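Trorenham Shared Workshop Forum > Builds in Progress > Tabletop arm, pen sorting

benchwarmer_91
Posted Monday, 7:42 pm

Hello again everyone, and thank you for all the kind words on the last update! The arm is back on the bench after its long rest, the new Porer servo board is in, and I've finally moved from picking up foam blocks (which it got very good at, bless it) to the job I wanted it for in the first place, putting pens and small desk stuff away in a cardboard box. I know it sounds like a modest ambition. My kitchen table would disagree.

The wrist camera is on its third bracket now. I printed the first two too thin and they wobbled every time the elbow moved. With the thicker one I can see both fingertips and a good stretch of table.

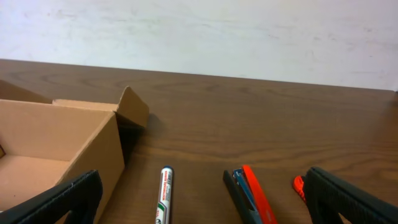 My trouble is with things that lie close together. A marker by itself is fine, I line up the wrist, close, lift, and off we go. Put a few side by side and the fingers want to take the whole bunch, or they push the neighbors along and then close on nothing. I've logged 100 tries this month and I'd say the lone pens are solved and the bunches are a coin toss. Would you go for thinner fingertips, or fix it in the software?

solder_and_soup
Posted Monday, 8:15 pm

Lovely to see this moving again! I vote thinner tips. Those fingers look pretty chunky next to a pen, and you can't squeeze into a gap that's narrower than the finger, however clever the code is. I ground mine down to a wedge on the belt sander one April afternoon and it made a world of difference.

cocco_fan
Posted Monday, 8:31 pm

I'm going to disagree, in a friendly way. Thin tips bend, and then you're chasing a new problem. I'd nudge first: close the gripper, use it like a broom to spread the bunch out, back off, take another look, then pick. My Cocco arm does it that way and the fingers are still the ones from the kit. It's slower, sure, but it's a pen box and there's no rush.

solder_and_soup
Posted Monday, 8:40 pm

Mine haven't bent in 1293 cycles, and yes, I keep a counter on the bench, don't laugh. The broom trick also sends round things rolling off the table if you're unlucky.

quietgears
Posted Monday, 9:04 pm

You're both partly right, I think. Before touching either one I'd look at the wrist angle. Those pens are lying on a slant, so if the fingers come in square to the table edge they'll catch the neighbor every time. Turn the wrist so it closes across the pen. Also, tape the box down! The flap folded out on the right is sitting where I'd expect the arm to swing through, and I lost a whole evening once to a flap just like it.

benchwarmer_91
Posted Monday, 9:26 pm

Oh, the flap. I've been steering around it for days and never thought of tape. And the wrist angle is a fair point, I've had it fixed the whole time to keep the math easy. I'll try that first, then the broom, and save the sander for last (I only have the one set of fingers, and the Faltell shop wants 700 for a replacement gripper, which my spouse has already vetoed).

cocco_fan
Posted Monday, 9:33 pm

700! Print some. I'll send you my files tonight, and you can make them as thin as solder_and_soup likes.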